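Speaker notes, planning session
Aiman Nugroho, 6/18/25
Keep to 21 minutes. Skip the history if we start late.

Open with the claim from the Kenuton page: "general bimanual planning for everyday packing." Read it out slowly. Ask who has tried it on a table they didn't set up themselves. Wait for hands.

My position: the planner is decent, the word "general" is doing too much. We ran Kenuton on the school supplies task for most of March. Backpack, book, glue stick, markers. Two arms, one shared rail. I'll say what broke and what I still don't believe.

First problem, time stamps. The joint states and the camera stream come from different clocks. Gromby papers over this by interpolating, and the plots look lovely. Turn interpolation off and you see the gaps. Wulan found a lag of 4 control cycles on one arm only. Every "perception failure" we logged before that is suspect, including the ones I presented last time. Own up to this.

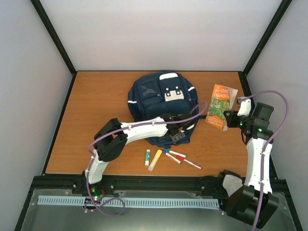 Second problem, soft things. The planner treats a backpack as a rigid box with a margin around it. Push on a strap or a pocket and the box is wrong, but the collision checker goes on reporting clear. Pilar's fix was to re-fit the shape after every contact. It helps, it's slow, and I wouldn't call it solved.

Third problem, thin things. Markers lying close together get merged into one blob by the segmenter. The grasp scorer then gives the blob a high score. Pause here, people usually laugh. Then show the score histogram and explain why a confident wrong answer is worse for us than a refusal.

About the 1000 simulated runs: don't lead with them. Same layout generator, same lighting, same 10 meshes. Nusrat will push on this and she's right to.

What I'd ask vendors for: raw logs, failures included, and a flag that turns smoothing off.

If asked about switching to Okivell: we haven't tested it on two arms. Say so and move on.

Last slide is the replay tool. Check the font size from the back row first.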